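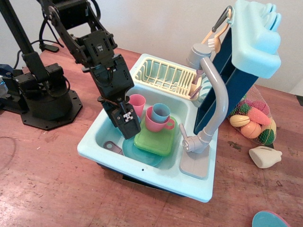
The dishes will keep you humble

Every September I get asked the same thing by my brother-in-law. When's the robot that does the washing up. He's been asking since before he had kids and the kids are old enough to do it now, and don't.

So. Short answer, not yet. Longer answer follows, typed fast because I have to be at the shop by seven.

I work in a place that makes drawer fittings. Ellgate, small outfit, you won't have heard of it. We've had automation on the floor for years and it's good. There's a Skodine press feeder that has done the same move since I started. Pick up blank, turn, put down blank. It doesn't get bored and it doesn't get a sore shoulder. If you'd only ever seen that machine you would think the kitchen was five minutes away.

But the feeder gets its blanks in a stack. Same size, same way up, same spot. Take one out and lay it down crooked and the thing grabs air. We tried it. Well, somebody bumped it.

Now think about your sink. Cup inside a mug. Mug sitting on a cutting board, board on a tilt, plate under the board. A handle poking up at the side and you don't know what it's attached to until you pull. And everything leans on everything else. Move the mug and maybe the board goes. You do this half asleep with the radio on, and you never once plan it.

Two fingers that open and close. That's what most of these arms have got. Try clearing a sink with a pair of barbecue tongs in each hand and see how you feel about it. I did, one night, for a bet. Took me 20 minutes and I broke a bowl.

And that's with my eyes and my brain, both of which are paid for.

People get snarky about the toy kitchens. I see it in comments all the time, look at the grown adults playing house. I think that's unfair. Plastic is where I'd start too. Plastic cup gets dropped, it bounces. The stacking is the hard part and the stacking is the same problem whatever the cup is made of, or near enough. A plate lying flat in the bottom of a basin is a pain to get a finger under. Doesn't matter if it came from a toy store.

What plastic leaves out: weight, grease, the glass that's already got a crack in it. Burnt-on porridge. A knife under the suds. I'd want to see all that before I let anything near my own counter. 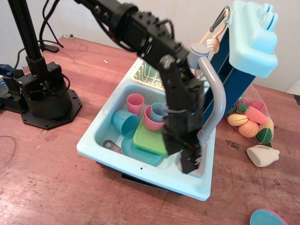 Dishes one side, drain the other. A job for a kid on a stool.

Siyabonga Buthelezi and I have argued this for years. He did controls at Saxena before he came over to us and he is a good deal more hopeful than me. His line is that I'm grading on the wrong thing. Don't ask can it do the sink, he says, ask how many sinks it gets to try. A person learns dishes over a whole childhood. Give the machine its childhood.

Fair enough. I've come round on some of that. The old way, someone like Siyabonga had to write out every move, and you can't write out a sink. There's no two the same. Learning from heaps of tries is the only way I can see it working. But "working" has to mean something. Our feeder does nearly 330 parts an hour and if it misses 5 in a shift I hear about it. Would you take a dishwasher robot that drops one cup a night? I've got eight cups.

Then there's the recovery thing, which I think matters more then speed. Cup slips, rolls on its side, ends up under something. A person swears and picks it up. Most machines I've worked with stop and put a light on and wait for me. That's fine on a shop floor, I'm paid to walk over. At home it means you've bought yourself a supervisor's job, in your own kitchen, unpaid.

Endeck had a rep through our place last winter. Lovely slides. Folding, wiping, loading, the lot. I asked him what it does when the plate is stuck to the other plate. He said that was on the roadmap. I've been on the floor 39 years if you count the summers, and I know what a roadmap is.

I'm not down on it. I want the thing. My hands are not what they were and my mum's are worse, and an arm that could empty a sink for her, slowly, all afternoon if it likes, would be worth real money to me. Slow is fine. Nobody's timing her dishes.

Just show me the messy sink, start to finish, no cuts. Then a differnt mess the next day. Then have me over to stack it, and I'll stack it nasty.

Anyway its ten to seven. Brother-in-law, if you're reading, the sponge is under the tap.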